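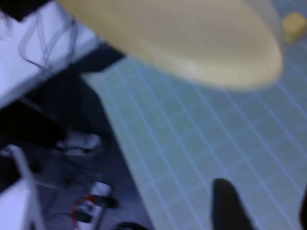

Brannigan sans Nakamura jusqu'en février

Rechercher un article, une équipe, un joueur… OK

16 janvier 2019

Bon, on s'en doutait un peu depuis l'échauffement d'avant-hier, mais c'est maintenant confirmé : Roscoe Nakamura ne rejouera pas avec Brannigan avant le mois de février. Le club l'a annoncé ce matin dans un communiqué de quatre lignes (quatre lignes, pour le meilleur marqueur de l'équipe !), en parlant d'une « blessure au haut du corps ». Je n'en sais pas plus que vous sur la nature exacte du bobo. Au hockey, le haut du corps, ça va du petit doigt jusqu'aux oreilles, alors bonne chance pour deviner.

Ce que je peux vous dire, c'est que je l'ai vu quitter la glace en deuxième période contre Skasby, après une mise en échec le long de la bande, tout à fait régulière à mon avis. Il est rentré directement au vestiaire en se tenant l'épaule gauche. Il est revenu pour une présence au troisième tiers, une seule, et ensuite plus rien. Il a regardé la fin du match assis au bout du banc, casque sur la tête, et Brannigan s'est inclinée 3 à 2 en prolongation.

L'entraîneuse, Paloma Thibodeaux, nous a reçus dans le couloir avant l'entraînement. Je lui ai demandé si elle regrettait de l'avoir renvoyé sur la glace. Elle a pris son temps avant de répondre :

« Roscoe m'a dit qu'il se sentait capable, le médecin n'y voyait pas d'objection, on a essayé. Au bout de quarante secondes, il m'a fait signe que non. On ne va pas refaire l'histoire. Il a besoin de repos et il va en prendre. »

Elle n'a pas voulu donner de date plus précise. J'ai insisté (c'est un peu mon travail), elle a souri et m'a renvoyé au communiqué.

Pour le remplacer sur le premier trio, on s'attendait à un rappel du club-école, et il n'y en aura pas. Thibodeaux préfère remanier ses lignes avec les joueurs qu'elle a sous la main, quitte à faire monter un ailier du troisième trio au centre. À l'entraînement, elle a testé deux combinaisons différentes, et j'avoue que ni l'une ni l'autre ne m'a emballé. Les passes arrivaient dans les patins, les sorties de zone traînaient en longueur. C'était un premier essai, on va être indulgent – jusqu'au prochain match, en tout cas.

Et le prochain match, justement, c'est à la maison contre Laster, une équipe qui joue dur, qui ferme bien le milieu de la patinoire et qui vient de gagner quatre fois de suite. Sans Nakamura, c'est surtout l'avantage numérique qui m'inquiète. Tout passait par lui : il prenait les mises au jeu, il distribuait depuis le demi-mur, il allait même se planter devant le filet quand ça n'avançait plus. Sa place sur la première vague devrait revenir à un défenseur, avec un système à deux hommes à la ligne bleue qu'on n'avait plus vu ici depuis l'automne dernier. Moi, j'aimais bien ce système, alors je suis curieux de voir ce que ça va donner !

Côté tribunes, ils étaient 3145 pour la réception de Skasby, la plus belle affluence de la saison, et de loin. À titre de comparaison, il n'y avait que 1769 spectateurs au match d'ouverture. Le guichet me dit que 2560 billets ont déjà trouvé preneur pour Laster, et il en reste surtout derrière le but côté visiteurs. Si vous voulez être bien placés, ne traînez pas trop.

Un mot enfin sur l'infirmerie, qui se vide quand même d'un côté. Le deuxième gardien a repris les exercices avec le groupe et il a fait toute la séance, tirs de loin compris. Il devrait être en tenue contre Laster, sur le banc. Pour Nakamura, un nouvel examen est prévu à la fin du mois, et je vous donnerai des nouvelles dès que le club voudra bien nous en donner à nous.

À lire aussi

Skasby arrache la victoire en prolongation devant 3145 personnes
Laster : quatre succès de suite et une défense qui ne plie plus
Paloma Thibodeaux : « On apprend encore à tenir un score »
Coupe régionale : Bumura recevra la demi-finale
Abonnements de mi-saison : encore 73 places à prix réduit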